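Sorting the odds and ends

Posted 20 October 2022

We have lived in this house for 12 years and for most of that time there has been a drawer, then two drawers, then a drawer and a shelf, full of things that don't belong anywhere. Last week I emptied the lot. It took most of two evenings and I'm writing down how I went about it, mainly because my sister wants to do hers before Christmas and asked for the method. There isn't much of one.

The first thing I did was stop trying to sort inside the drawer. I've done that before and all that happens is the stuff moves from the left to the right. This time everything went into one big bin on the table, the grey sort with high sides. We bought it from Skirlow when they were clearing out their storage range and it has mostly held potting mix. I gave it a scrub first. A big bin is better than a tabletop for this because small things can't roll off, and you can shift the whole mess if somebody needs to eat dinner.

The second thing was the question of what goes with what. I used to sort by size, which is why the wooden spoons ended up with the rulers. Now I sort by the room where I'd go looking for the thing. That sounds obvious but it changes the answer more often than you'd think. Scissors are the worst. We own several pairs and I would look for them in the kitchen, the laundry and the desk, so one pair went to each and the rest were given away.

Wooden utensils all went to the kitchen. I checked them for splits along the handle and threw out anything rough at the edge. The rest got a wipe with mineral oil and an overnight rest on a tea towel. If you haven't oiled yours in a while, it's a five minute job and they come up a much nicer colour. I don't put them in the dishwasher any more. A wooden fork is a handy thing to have for salad or for loosening up rice, and I had forgotten we owned any.

Stationery went to the desk. Staplers and hole punches take up a silly amount of room for how often they're used. We had more than one of each. I tested them on a folded sheet of paper, kept the ones that worked, and put the staples in a small tin so they wouldn't end up through everything again. Pens were scribbled on the back of an envelope and the dead ones went in the bin. The dead ones were the majority.

Toys were slower. The kids are past the age for little plastic animals but they weren't ready to hear that, so I let each of them keep 4 and the others went in a bag for the Cekau Street playgroup. There was some bargaining over whether a cow and a calf count as one. I said yes. Anything broken or missing a leg went out after bedtime.

Tubs and canisters were the last group. I opened every one. Most were empty, a couple had rubber bands in them, and one had something that used to be a biscuit. I kept the ones with lids that fit and recycled the rest. I had been planning to buy a set of drawer dividers from Sekska, which come to 70 dollars for the size I'd need, but cut down cartons are doing the same job so far. I'll see how they're holding up at the end of November.

What's left over is a shoebox of things I can't name. Keys, a bracket, a small wheel. It has a date on the lid and if nothing in it has been wanted by autumn it can go.

The drawer now opens all the way. I timed myself looking for the tape measure and it was under 30 seconds, which beats the old record by a fair bit. The shelf is half empty and I'm trying not to look at it as space.

If you've got a better way of dealing with the shoebox I'd like to hear it. Comments are open below. 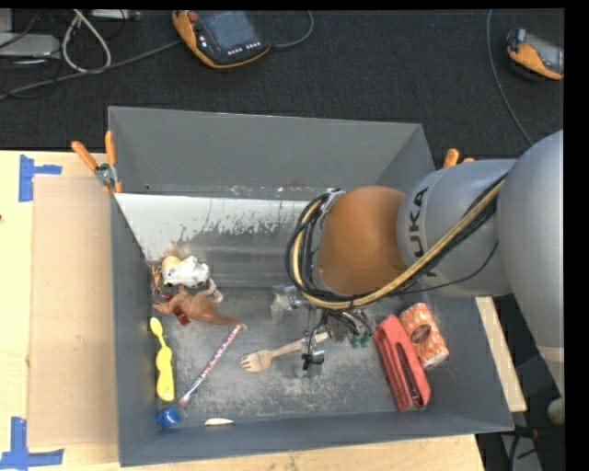 Pap
I do much the same but I never sort toys and kitchen things on the same night, I run out of patience and start keeping everything. On the shoebox, put it somewhere annoying, like on top of the washing machine. Mine lasted a fortnight there before I dealt with it. Also keep the little wheel, it will be off the dishwasher rack.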